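Letelis Home Navigation Simulator: Gallery

Letelis is a simulation package for teams that train household robots to find their way around a home. It is made by Plondico and sold by subscription. The package comes with 70 furnished interiors, a task editor and a recorder that saves what the robot's camera sees while it moves. It runs on one ordinary workstation with a midrange graphics card.

The views on this page are all from the same interior, a ground floor with a staircase and a dining area that opens toward a sofa. They come straight out of the recorder with no retouching. Output is at the low-resolution setting, the one most customers use for training, so edges look blocky and textures are simple. Higher settings are available but they slow the run down.

Folasade Iyamu put the page together. Rungnapa Pongsiri answers technical questions and can be reached through the contact form.

1. Along the wall

A potted plant with thin, spiky stems at the line where the red surface meets the gray wall. Thin shapes are hard for depth estimation, and plants of this kind are placed in many of the interiors for that reason. The camera can be tilted to any angle, and the recorder writes the tilt into the log with each picture.

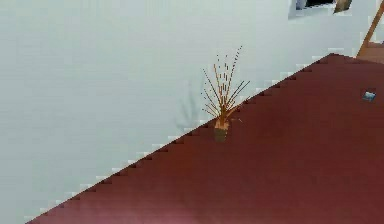

2. Open floor

The dining table and its turquoise chairs are on one side, with the white sofa behind them and a slim console table at the far wall. The middle of the floor is clear, which makes this a good room for first tests of a path planner. Chair legs are modeled one by one, so a robot with a low body can be asked to pass between them or kept out with a setting in the task editor.

Furniture can be moved before a run. Select a piece, drag it, and save the layout under a new name. Up to 1000 layouts can be stored per interior.

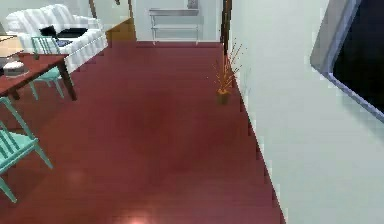

Layouts are plain text files. They can be edited by hand, shared between workstations or generated by a script, and a short sample script is in the install folder. If a layout puts two objects in the same spot, the program lists the conflict and will not start the run until it is fixed.

Floor gloss is set separately from the layout. The default is fairly shiny. Turn it down if your robot's real floors are carpet or matte wood.

3. By the stairs

White steps and a brown wooden banister on the right, a tall wooden trim piece in the center, and a dark panel close to the camera on the left. One of the teal chairs is farther back. Stairs are marked as no-go areas by default. The marking can be removed for robots that climb.
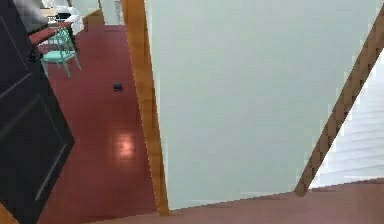
What the subscription includes

All interiors, the task editor, the recorder and updates as they come out. A single license covers 8 workstations at one site. Robot models are included for the Candemex and Srithong mobile bases, and other models can be imported if you have the geometry files.

Setup takes almost 8 hours on a new machine, most of it downloading. The installer can be left to run overnight. The next group of interiors is planned for June and will be added to existing subscriptions at no charge.

To ask for a trial, use the contact form and tell us which robot you work with and which operating system you use.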